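Smaller replay buffers hold up in continual learning tests

A model trained on one task after another tends to lose the earlier ones. The usual remedy is a replay buffer, a store of old training samples mixed in with the new. Buffers take memory, and on small devices memory is short.

Leonilde Vieira and Hélder Pacheco of the Vilela group tested how far the buffer can shrink. Their method, Clusside, groups stored samples by the model's internal response and keeps only the ones nearest each group's edge. With 400 samples kept, it retained 73 percent of first-task accuracy after the full training sequence. Random selection needed 1,354 samples to reach the same level.

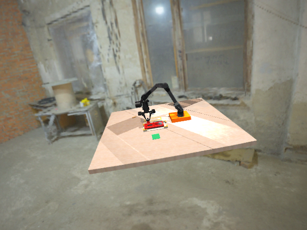
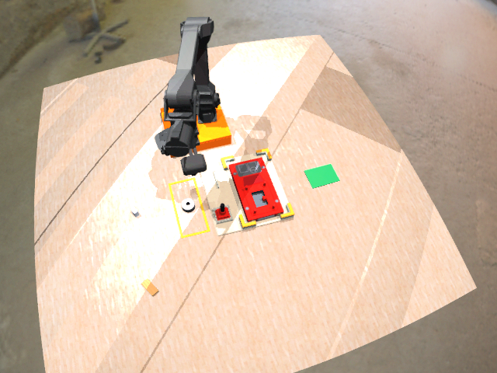
The gain depends on task order. When 2 similar tasks ran back to back, Clusside did no better than random selection, and the grouping step added to training time. Pacheco attributes this to overlap between groups — the edges shift once the second task begins, and the stored samples no longer mark them.

Beatriz Barros is now rewriting the grouping step so that it updates during training. Code and logs for the current version are on the group's shared drive, in the folder marked Gilix. The revised version is due in June.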